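How to Set Up a Snack Shelf for a Small Office

Last updated: April
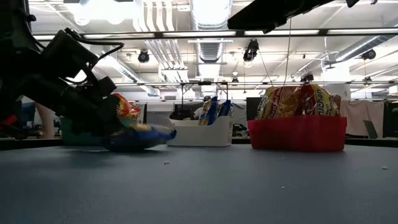 Before you start

These instructions are for an office of up to 34 people that wants a shared snack shelf paid for by the people who eat from it. The same setup works for a workshop or a teachers' lounge. It doesn't cover vending machines, which need a contract and usually a power outlet of their own, and it doesn't cover anything that has to be kept cold.

You will need:

- one shelf or cabinet, at least 12 inches deep
- four to six open bins that fit the shelf side by side
- a lidded cash box or a payment code taped to the shelf
- a notebook and a pen on a string
- masking tape and a marker
- starting money

We started ours at the Clorham office with $200. Half went to stock and most of the rest to bins, and we kept a little back for change. A smaller group can start with less, but if you buy only one carton of anything the price per bag is hardly better than the corner store.

Check with whoever manages the building first. Some leases don't allow food to be stored outside the kitchen. Ours allows it as long as everything is sealed and off the floor.

Step 1. Pick the spot

Put the shelf where people walk past it but don't have to stand in a doorway to use it. Keep it away from windows. Chocolate goes white and soft in direct sun, and oily snacks such as chips and nuts go stale faster in a warm place. The top of a refrigerator is a bad spot for the same reason, even though it's often the only free surface in a kitchen.

Also keep it away from the copier. People will set open bags on the copier.

If the only space you have is under a sink, don't use it. One slow leak will ruin a full carton of crackers before anyone opens the door.

Step 2. Ask what people eat

Tape up a sheet of paper with three columns: salty, sweet, other. Leave it up for a week. Ask people to write what they'd really buy, with a tally mark next to anything already listed. Ask about allergies on the same sheet, or privately if someone would prefer that.

If anyone in the office has a serious nut allergy, the simplest rule is no nuts at all. A separate nut bin on the same shelf isn't good enough, because hands go from one bin to the next.

Don't try to buy everything on the list. Take the top five or six items and leave the others for later. A shelf with twenty kinds of snack always has twelve kinds that don't move.

Step 3. Buy the first stock

Buy single-serving bags. Large bags cost less per ounce, but they get left open, and there's no fair way to charge for a handful.

A reasonable first order for 20 to 30 people:

- two cartons of assorted chips
- one carton of pretzels
- one carton of granola bars
- one box of fruit snacks
- one box of plain crackers
- one bag of individually wrapped mints

Read the dates before you pay. Warehouse stores sometimes mark down cartons that have only a few weeks left. That's fine for chips in a busy office and a waste of money for anything slower.

Assorted cartons are convenient, but every assortment has one flavor that's left at the end. When you have five or six of those sitting in the bin, put them out free on the table and buy single-flavor cartons next time.

Step 4. Sort by type

Give each bin one kind of snack and label the front with tape. Use the words people use. "Chips" is better than "savory snacks."

Stand the bags upright in rows if the bins are tall enough. If they aren't, lay the bags flat and don't stack more than three deep. Chips at the bottom of a full bin end up as crumbs, and people will dig past them.

Put new stock at the back and move the older stock forward. Write the month on the tape when you open a carton. This takes a minute and saves you from reading the date on every bag later.

Heavy items go on the lowest shelf. Bars and fruit snacks can go in shallower bins, since they don't crush.

Step 5. Set the prices

Divide the price of the carton by the number of bags, then round up to the next quarter. If a carton of 40 costs $21, each bag costs you a little over 52 cents, and you charge 75. The difference covers the bags that go missing, the ones that go stale, and the occasional roll of paper towels.

Keep to two prices if you can. We use 75 cents and $1.25. With more prices than that, people stop to look each one up, and some of them give up and pay later, meaning they don't pay.

Tape the price to the bin itself. A price list on the wall will be out of date within a month.

Step 6. Collect the money

A cash box works well in an office where people still carry change. Keep $10 in quarters and singles in it, and empty the rest at the end of each week. Don't leave more than that overnight.

A payment code is easier for most people. Set up an account that's used only for the shelf. If you use your own account, you'll spend an evening every month trying to tell chip money from everything else.

Some people like to pay ahead. Give each of them a line in the notebook, write down what they put in, and have them mark off what they take. Cletus Mbeki, who ran our shelf for the first two years, let people go as far as $5 below zero and then sent a short note. I've kept his wording:

"Hi, your snack line is at minus five. Please top it up when you get a chance."

Send it to the person directly. A list of names on the wall causes bad feeling over very small sums.

Step 7. Restock on a schedule

Choose one time and stick to it. I do ours at 3:30 in the afternoon every other week, when the kitchen is quiet. The routine is:

1. Take everything out of one bin.
2. Wipe the bin and the shelf under it.
3. Throw out anything torn, puffed up, or past its date.
4. Put the new stock in first, then the older stock in front.
5. Write down what's left and what you added.
6. Go on to the next bin.

Do one bin at a time. If you empty the whole shelf at once, someone will come in during the middle of it and want something.

Flatten the cartons and take them out the same day. Cardboard left on a kitchen floor is the usual way that pests get started.

Step 8. Keep simple records

Three figures are enough: what you spent, what came in, and what you threw away. One line per restock in the back of the notebook will do. In our second year the shelf took in $2,177, and we lost almost $34 to stale or crushed stock. If your waste is much higher than that, you're buying too many kinds.

If the shelf runs short every month, raise the lower price by a quarter before you start looking for a culprit. Most shortages come from pricing mistakes or from a carton that cost more than the last one did.

If it runs over, spend the extra. We bought a second shelf.

Common problems

The good items are gone in two days. Hold back half of each popular carton and put it out in the second week.

Crumbs in the bins. Check for a bag with a split seam. The end seals sometimes open when a bag is pushed down hard into a full bin.

Ants. Take everything off, wash the shelf with soapy water, and move anything sweet into a container with a tight lid. Leave the shelf empty for a few days before restocking.

People leave empty wrappers in the bins. Put a small trash can directly beside the shelf. A sign didn't help us at all, and the trash can fixed it in a day.

Requests for one particular brand. Add it to the sheet. If it gets three tally marks, buy one carton and see how it sells.

Handing it over

Whoever runs the shelf will get tired of it eventually. Write the supplier, the account login, the two prices, and the restock day on the first page of the notebook so that the next person can start without asking. Count the money together when you hand over the box, and both sign the line.

Jaanus Lūse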